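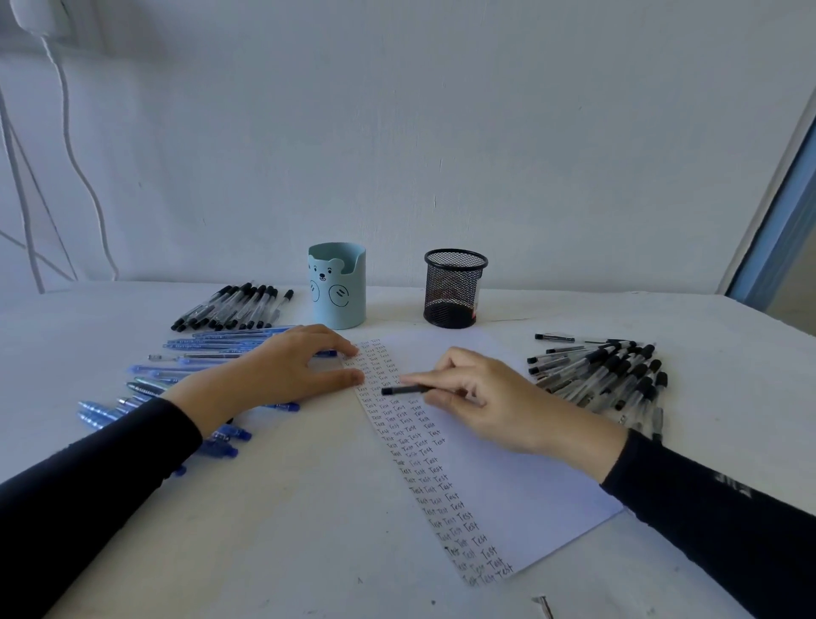 From: Mimoza Georgiev
To: pelter-users
Subject: Re: [pelter-users] step boundaries on the pen task, are they even real?

Hi all,

Sorry for the slow answer, I wanted to rerun the numbers before I opened my mouth. Quoting the bit I'm replying to:

> On 19 Jan 2024, Orkthorpe desk wrote:
> We ran Pelter out of the box on the pen sessions (try each pen on the
> sheet, put it back with its kind, then fill the two holders) and the
> boundaries look terrible. It finds the big switch from writing to
> packing fine. Inside the writing part it mushes four or five pens
> into one step, then cuts a single pen in half for no reason we can
> see. Is this a labeling problem or a model problem? Our labels came
> out of Kamero with the default settings. Also, would it help to drop
> the head view and keep only the wrist poses?
>
> Happy to share the split we used.

Short answer: bit of both, and please don't drop the head view!

Long answer. The writing part is nasty for any segmenter that leans on motion, and Pelter leans on motion a lot. Pick up a pen, write the same short word, put it down, reach for the next one. From the wrists alone it's one long wobble. A pause while the person looks for a clear spot on the paper is often longer than the pause between two pens, so you get a cut in the middle of a pen and none where you want it. I had exactly your mush on my own sessions last June and spent far too long blaming the labels.

What fixed most of it for me was giving the model the sheet. The column of words only ever grows, so it works like a little progress bar sitting in the middle of the table. I crop a patch around the paper, warp it flat, take the difference from the patch a few seconds earlier with the hands masked out, and feed that in as one extra channel. Two small conv layers on top, nothing fancy. When new ink shows up and then the hand leaves the paper, that's your boundary.

Numbers, for those who skip to them: I trained on 1,580 clips and held out 11 full sessions with people who weren't in training. Scoring was the Vukčević way, where a cut counts only if it lands inside the tolerance window and each true cut can be claimed once. With the paper channel, Pelter found the right number of pens in 5 of the 11 sessions. Without it, 2. I know, neither one is going on a poster, but the sessions it still misses are mostly off by a single pen, where before they were off by a handful. 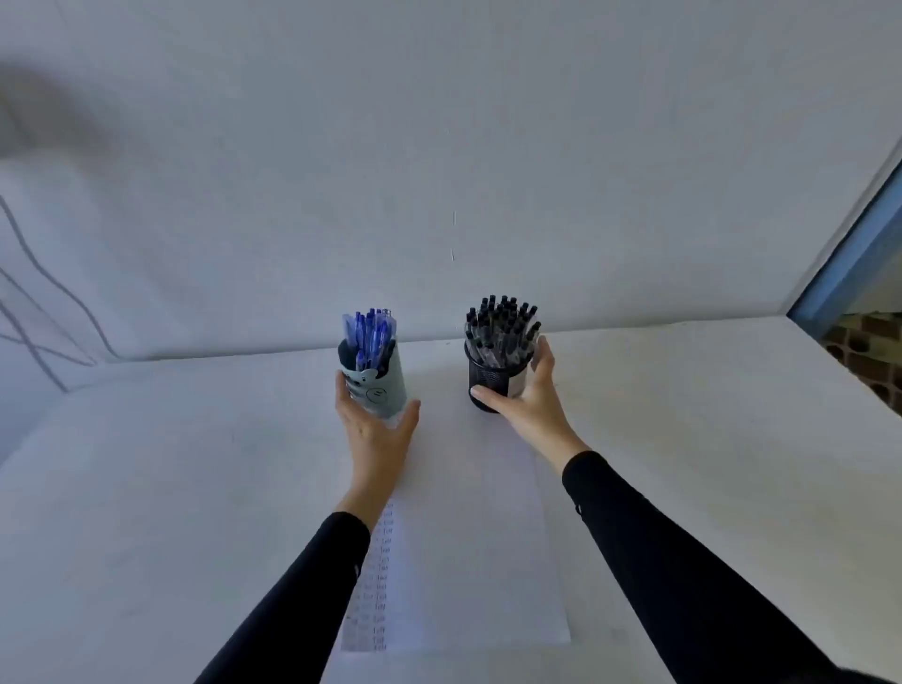
The packing part is a different animal and I'd score it separately. No new ink shows up there, so the paper channel goes quiet and you're back to hands and holders. Pens also tend to travel in bunches, and "one pen, one step" stops meaning anything. In my labels a step there is one trip to a holder, however many pens go along, and straightening the holders at the end gets its own tag. If your Kamero export still has per-pen labels for packing, I'd bet that's a good chunk of your ugly score right there. There's a merge option in the export dialog (second tab, off by default, grr).

Some things that bit me, in no special order:

Blue pens on one side and black-capped ones on the other look like an easy cue, and the model loves it. Then you get a session with the piles swapped and it falls over. Shuffle the pile positions between sessions if you still can, or mirror half your clips. If you mirror, swap the left and right wrist tracks too. I forgot, and lost a day.

Long black sleeves against a white tabletop make hand masks really easy. Bare forearms less so. Check your masks on those before you trust the ink difference, or you'll get phantom ink every time an arm crosses the column.

Pens that don't write are the real hole in my approach. No ink, no event, no cut. I patched it with a "pen tip near paper" score from the head view, which helps some, but it also fires when somebody rests a hand on the sheet with the pen still in it. If anyone has a better idea I'm all ears.

And yes please to the split. I'd like to run my checkpoint on it untouched first, then with a bit of tuning, and post both. Could you keep the raw frame times in it? The resampled ones drift against the wrist tracks and I can't line up the ink with anything.

Code for the paper channel is in my branch, under extras. The readme is three lines long, so just write to me if it won't build.

Mimoza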